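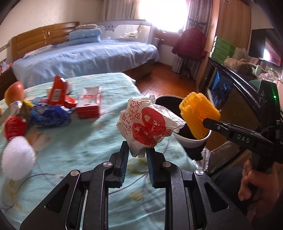

Las redecillas de espuma de la fruta, ¿las guardáis o van a la basura?

Publicado por marisma_80 en Casa y Orden, agosto

Buenas tardes a todos. Vengo con una duda de esas pequeñas que luego me tienen toda la tarde dándole vueltas. En casa compramos bastante fruta, sobre todo en verano, y cada pieza grande viene con su funda de espuma, esa especie de calcetín blandito, amarillo o naranja. A eso súmale las bolsas de papel de la frutería y de la panadería, que acaban arrugadas encima de la mesa, entre la fruta y lo que haya por allí. Yo tengo una papelera redonda pegada al borde de la mesa y, cuando recojo, va todo dentro, funda y bolsa. Y siempre me da un poco de pena - la espuma está nuevecita y el papel muchas veces también.

¿Qué hacéis vosotros? ¿Tiene alguna utilidad o me estoy complicando la vida?

Respuesta de tamarindo_sur

¡Hola, marisma! Yo soy de las que guardan, ya te lo digo. Las redecillas me sirven para envolver las copas buenas cuando las subo al altillo, y también las bolas de Navidad, que con eso no se me ha roto ninguna en años. Las meto todas en una caja Plistik de las planas, debajo del fregadero, y cuando ya no cierra la tapa, paro de guardar. Las bolsas de papel las aliso con la mano, las doblo en dos y las uso para madurar aguacates. Mi madre lo hacía con papel de periódico y le quedaban igual de bien, todo hay que decirlo.

Respuesta de elrincondebula

Siento ser el aguafiestas, pero yo lo tiro. Viví una temporada guardando fundas, bolsas, gomas y lacitos «por si acaso», y cuando me mudé al barrio de Tamayo saqué un armario entero de cosas así. Un armario, que se dice pronto. La espuma, además, coge polvo y con el tiempo se va deshaciendo en miguitas. Mi consejo, con todo el cariño: la papelera al lado de la mesa, como tú la tienes, y a vivir. Eso sí, el papel por separado, que no cuesta nada tener 2 cubos.

Respuesta de tamarindo_sur

Hombre, Bula, una caja no es un armario :) Lo tuyo era otra cosa. Pero te doy la razón en lo de las miguitas, las mías más viejas las tuve que tirar el invierno pasado.

Respuesta de hiloydedal

Yo me quedo a medio camino. Guardo 3 o 4 fundas para llevar melocotones y mangos a la playa, que en la mochila se golpean muchísimo, y el resto fuera. Con las bolsas miro si tienen grasa o están muy mojadas: si están manchadas, no las echo con el papel. Y otra cosa que a mí me ha ayudado mucho, por si os vale: poner un mantel de tela lavable, mejor estampado, y recoger la mesa por un extremo. Empiezo por los papeles, luego las fundas, y la fruta la paso al frutero lo último. Cuando termino sacudo el mantel en el balcón y listo.

Respuesta de marisma_80

¡Qué alegría leeros! Lo de la mochila no se me había ocurrido y este mes nos viene de perlas. Voy a probar con una caja pequeña que tengo de Derell, de unas sandalias, y cuando se llene ya no entra ni una más. Lo de los 2 cubos lo hablo en casa, que la cocina es un pañuelo y ya tropezamos con el que hay - pero algo inventaremos.

2953 visitas

Comentarios de lectores

pomelo_y_sal: A mí me gustan para proteger las macetas pequeñas cuando regalo esquejes. Quedan monísimas.

vecina_del_tercero: Con Bula a muerte. Todo fuera.

naranjo80: En mi frutería las aceptan de vuelta si están limpias. Preguntad en la vuestra, que igual os dicen que sí.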